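**Ticket:** Skumel-Import bricht ab, Bilder im Artikelstamm fehlen
**Gemeldet von:** Constanza Salinas (Katalogpflege)
**Bearbeitung:** Kwaku Essien
**Eröffnet:** 02/06/2022
**Status:** gelöst, Nacharbeit offen

### Meldung

Beim Import der Lucero-Artikelliste nach Skumel bleibt der Fortschrittsbalken stehen. Die Liste hat 3,000 Zeilen, angelegt werden nur 675 Artikel. Fehlermeldung im Browser: keine. Im Protokoll steht nur `batch aborted (17)`. Zweimal wiederholt, gleiches Ergebnis. Bei den angelegten Artikeln fehlt außerdem das Vorschaubild.

### Verlauf

**Essien:** Liste auf dem Testsystem eingespielt. Abbruch an derselben Stelle. Code 17 steht laut Evov-Handbuch für »ungültiges Zeichen im Pflichtfeld«. Zeile 676 geöffnet: In der Artikelbezeichnung steckt ein geschütztes Leerzeichen, vermutlich aus der Tabellenkalkulation übernommen. Zeichen ersetzt, Import läuft weiter und hält dann bei 1,000 an.

**Essien:** Der zweite Halt hat eine andere Ursache. Die Grenze für die Stapelgröße ist in der Konfiguration auf 1,000 gesetzt:

```
import.batch.max = 1000
import.batch.resume = false
```

Mit `resume = false` wird der nächste Stapel nicht gestartet. Auf `true` gestellt, Dienst neu gestartet. Danach laufen alle Zeilen durch.

**Salinas:** Artikel sind jetzt vollständig da. Vorschaubilder fehlen weiterhin, auch nach Leeren des Caches.

**Essien:** Vorschaudienst geprüft. Der Dienst schreibt nach `/var/skumel/thumbs`, das Verzeichnis gehört seit dem Update dem falschen Benutzer. Rechte korrigiert und zur Kontrolle eine einzelne Datei aus dem Ordner »Küche und Tisch« hochgeladen. Vorschau wird erzeugt, die Vollansicht öffnet sich ebenfalls.
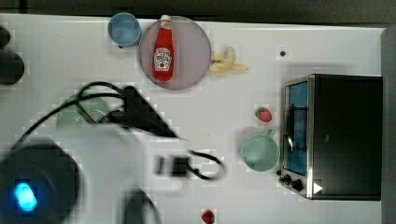

*Teller mit Ketchupflasche, hellblauer Becher, Banane.*

**Salinas:** Bestätigt, bei mir ist die Datei auch zu sehen. Bitte die Vorschauen für den ganzen Import neu erzeugen.

**Essien:** Neuaufbau mit `thumbs rebuild --all` angestoßen. Während des Laufs war die Suche in Skumel langsam, der Auftrag teilt sich die Warteschlange mit dem Suchindex. Lauf ohne Fehler beendet.

**Gallardo:** Kurze Frage aus dem Vertrieb: Betrifft das auch die Preislisten von Fonico? Dort fehlten gestern Einträge.

**Essien:** Nein, Fonico läuft über eine eigene Schnittstelle ohne Stapelgrenze. Bitte ein separates Ticket mit Kundennummer und Uhrzeit des Abrufs anlegen.

### Offen

- Prüfung auf geschützte Leerzeichen vor dem Import einbauen (Usa Klinhom)
- Besitzer von `/var/skumel/thumbs` im Update-Skript fest setzen (Joaquín Acuña)
- Evov melden, dass Code 17 ohne Zeilennummer ausgegeben wird
- Vorschau-Neuaufbau künftig in eine eigene Warteschlange legen, geplant für September

Ticket bleibt bis zur Erledigung der ersten beiden Punkte in der Nacharbeit.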